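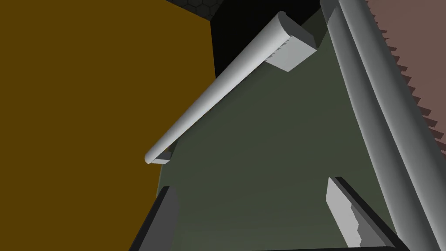

A simulated gripper, open, just below a white bar handle.

I've been told the robots are coming for my housework for as long as I've had housework, and I'd like to know what's keeping them. The washing-up is still mine. So is the bin, and so is the drawer under the cooker where the baking trays go to fight each other.

I ask because I've spent a fair few evenings lately reading about home robots (my own fault, I clicked on one article in February and now I get nothing else) and the thing that strikes me is how small the problems are. I'd expected arguments about whether a machine could cook a roast. What people are working on is handles. Getting hold of a handle, in a computer, in a pretend room with flat colours and jagged edges where there isn't even a floor to mop!

I laughed at first, and then I went and opened my own kitchen drawers while paying attention. Try it. You don't take hold of the handle so much as hook it with a couple of fingers, and you've begun pulling before you've finished gripping. If it sticks you give it a wiggle. If it sticks on the left you wiggle it differently. I have lived in this flat for 27 months and my hand knows that the second drawer wants lifting a touch, and I couldn't have told you so until I stood there and watched myself do it.

A machine has to be given all that, or find it out by trying. And a plain straight bar is the kind one, with room to get round it. My mother's sideboard has little brass drops that flap about, and my bathroom cabinet has no handle at all, you press it and hope.

So why do the adverts talk as if it's done? I had a leaflet from Lurora through the door promising 'a helping hand in every room', with a price on the back of £2,757. I read the small print twice. It hoovers. It also plays the radio. The Fimness one, which a neighbour bought, hoovers too, and has got itself stuck under her sofa 3 times that I know of.

I don't mind a hoover that does its own hoovering – I'd quite like one. What I mind is the word 'every'. A chore is a string of fiddly little jobs, and putting the cutlery away must be 80 of them by the time you've found the teaspoons. If one goes wrong you've got forks on the floor.

My answer to whether machines can do the chores yet is no, and I wouldn't put money down this year or next. But I've gone off sneering at the handle people. They've picked the bit that needs doing first, and I'd sooner read a dull page about grip than another leaflet. When one of them can manage my second drawer, I'll put the kettle on and let it have a go at the baking trays.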